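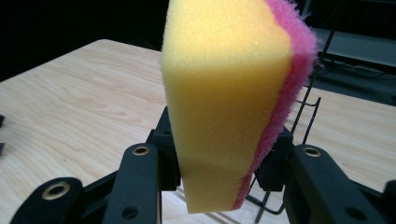
Strazds Publishes New Handbook on Sound for Small Game Studios

Trerthorpe, Sep 2, 2025 - Strazds is very happy to announce Sound Before Silence, a friendly and thorough handbook on game audio by composer Povilas Petrauskas, with a foreword by his longtime editor Birutė Priedītis. Readers start with footsteps and doors and work their way up to music that changes as the player moves - all at a comfortable pace.

The book runs to a little over 300 pages and comes with 50 practice projects, two of them taken from the author's own game, Flungate.

"I wrote it for people making their first game at the kitchen table, as I once did," said Petrauskas.

Print and e-book editions are on sale now.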